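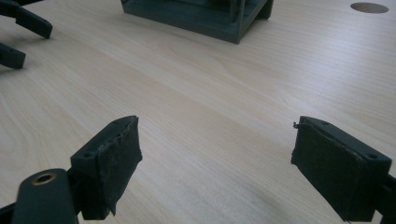

Ticket: Table in the break room, and bottles that fall over in the basket
Opened by: Vilhjálmur Riis
Site: Skovik, second floor
Status: Waiting for parts

Problem
The light wooden table is not steady. When somebody leans on one corner, the opposite corner goes up a little, and tall bottles in the wire basket tip against the side. Last week my green one fell and I had to dry the carpet for 30 minutes.

What I tried
I turned the feet by hand, all of them, until the table felt firm. It was good for one day and then the same again.
I moved the table 600 mm away from the wall, in case the carpet is uneven there. No difference.
I put folded cardboard under one foot. It helps, but it looks bad and the cleaners take it away.

Reply from Baldur Frandsen
Thank you for the clear report. Please tell me two things. Does the table also move when the basket is taken off? And do the bottles stand on both sides of the divider, or together on one side?

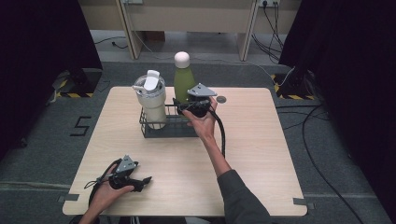 Reply from Vilhjálmur Riis
Yes, it moves also without the basket, so I think the basket is not guilty. We keep two bottles in it, the cream tumbler with the flip lid and the olive-green bottle with the round white cap. The green one is the taller, and it is always this one that falls. I tried it on the other side of the divider and it was a little better, but not enough.

Reply from Baldur Frandsen
Then I believe it is one worn foot. We had the same with a Laxdal table in February. Please do not tighten the feet more - the thread can break. I ordered a set of 2 feet from Brustum, price 240 kroner, and I asked for the wide type which is better on carpet.

Update, Oct 17, 2025
The feet are not here yet. Until they come, please keep the basket near the middle of the table and do not fill the green bottle to the top. When the parts arrive I will change the foot myself, and Vilhjálmur can test it with full bottles before I close the ticket.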